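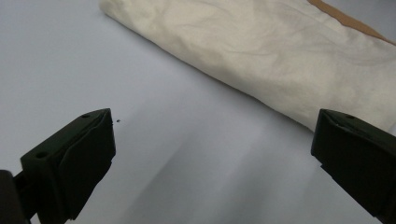

How do I line up a gripper width log with wrist camera video when the two run on different clocks?

Pick one clock as the reference, find at least two moments you can spot in both streams (one near the start, one near the end), and fit a straight line between them. Use that line to convert every width timestamp to camera time, then interpolate the width at each frame. A single offset is enough for short clips, but long ones need the slope too.

Search the help site Search All topics Title only Go

Gripper closes late on cloth, even on training clips. Time sync problem?

I'm having a great time with this project but I've hit something that I can't think my way out of. We record cloth handling with a hand-held gripper. The wrist video comes in over USB and gets stamped by the recorder PC. The jaw width comes from an encoder on a little microcontroller board that keeps its own time. Everything goes through Clillisel, which writes one file per clip with both streams in it, and then I convert for training with Kallard.

The policy learns the reach really well. It goes to the edge of the fabric and lines up nicely, and then the jaws close a touch late, so it lifts with nothing in them or with a tiny pinch that slips out. On rigid things (blocks, a cup) the same code is fine and I was very proud of it for a week.

Things I checked:

- Loss is low on both arm pose and width
- Plotting predicted width against recorded width, they sit right on top of each other
- Camera calibration redone, no real change
- Inference is fast enough, I'm not dropping control ticks

So the model is doing what the data says, and I think the data says the wrong thing. When I scrub through a clip in Endale the jaws look closed in the video and the width curve is still on its way down. Early in the clip the gap is 42 ms by my best guess. Near the end of a long clip it's clearly bigger. Do I just shift the width column by a constant and retrain? And is there a proper way to measure the shift that doesn't involve me squinting at the screen at 11 at night?

Two answers, sorted by votes

Mieke Maes
Accepted by the asker

Love this kind of problem, because once you see it on a plot you can fix it in an afternoon! And good instinct on looking at the raw clip before touching the model. Your loss can't tell you about this. The width it learns from is the late one, so it reproduces the late one beautifully.

You have two separate things going on, and it helps a lot to keep them apart.

1. A fixed delay. The encoder reading waits in a buffer before it is sent, and the frame has its own wait between exposure and the moment the PC stamps it. The difference between those two waits is your offset. It should be much the same in every clip as long as you don't change the buffer size or the exposure setting.

2. Drift. The microcontroller's crystal and the PC clock don't tick at quite the same rate. On my board I gain 31 ms over an 800 second recording. That's small, but it comes on top of the fixed part, and it's why a constant shift looks perfect at the start of a clip and wrong at the end.

Rigid objects hide all of this. The jaws come up against the side of a block and it doesn't matter much if they get there a little late, the block waits for you. With fabric the arm is often already starting up and away when the jaws meet, so a late close means you've left the fold behind.

To measure it, get the jaw opening out of the video itself. You already have a wrist camera looking straight at the fingers, so use them. I track one point near each tip and take the pixel distance between the two as a rough width signal. It doesn't have to be in real units. Then resample both signals to the same rate, subtract the mean, and cross-correlate. The peak is your lag. 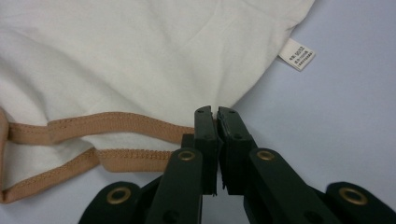
Jaws nearly touching at the lower edge of a white knit garment, next to the tan trim.

Frames with the tips this close together are good for checking the result by eye, as you can see daylight between the jaws or you can't. They're poor for measuring, though. The width signal goes flat near closed, and a flat stretch will match another flat stretch at almost any lag. What you want in your correlation window is the fast part of the motion, so take the windows where the width is changing quickly and throw out the rest.

My order of work, more or less:

- Before each session, open and close the gripper quickly a few times in front of a plain background, nothing in the jaws. Do the same again before you stop recording. Those are your two anchors.
- Run the correlation on the first burst and on the last burst separately. You get a lag for each.
- Fit a line through the two lags against time. Intercept is the delay, slope is the drift.
- Rewrite the width timestamps with that line, and only then interpolate to the frame times. If you interpolate first and shift afterward you're stuck with whole frames.
- Keep the raw timestamps in the file! Put the corrected ones in a new column. I overwrote mine once and had to re-export everything.

Dark fingers over dark cloth make the tracker wander. If that happens, mask out everything except the strip where the tips can physically be. The mask never has to move, because the camera is fixed to the gripper. I adore how simple that part is.

One trap on the Kallard side: check whether your action is the width at this frame or the width at the next one. There's a setting for it in the converter, and if you fix the sync and leave an extra step in there you'll still be late and you'll blame the sync. Ask me how I know.

Reply from the asker: Oh this is so good, thank you! I had old clips without the open-and-close bursts, so I used the fastest closing motion near each end of the clip. The peaks are less sharp but they agree with each other. And yes, the converter was set to "current". Retraining overnight, I can't wait to see it.

Mieke Maes: The natural motions work, just look at the height of the peak before you trust it. If there are two peaks of nearly the same height, skip that clip or pick another window. Post the plots when you have them, I want to see!

Second answer

I just shift everything by 2 frames and it's been fine for me. We use the Ernell board, not sure if yours is the same. You could also have the board send a sync pulse and flash an LED where the camera can see it, then you don't need any of the correlation stuff, you look for the bright frame. Also try recording shorter clips.

Comment: The LED is a nice idea for new recordings, but a fixed shift by whole frames won't follow drift. Shorter clips do help with that part.

Comment: Does anyone know if Clillisel can store the board time and the PC time for every sample? Mine only keeps one of them and I can't find where to change it.

Comment: Look under stream options, "keep source time". It's off by default.

Related
Width signal is noisy when jaws are fully closed
Kallard converter: current or next width as the action?
Endale viewer shows curves but no video after November update
Tracking fingertips in wrist video with a fixed mask
Ernell board resets its clock when USB is replugged
How long should a cloth handling clip be?
Cross-correlation gives two peaks, which one do I trust?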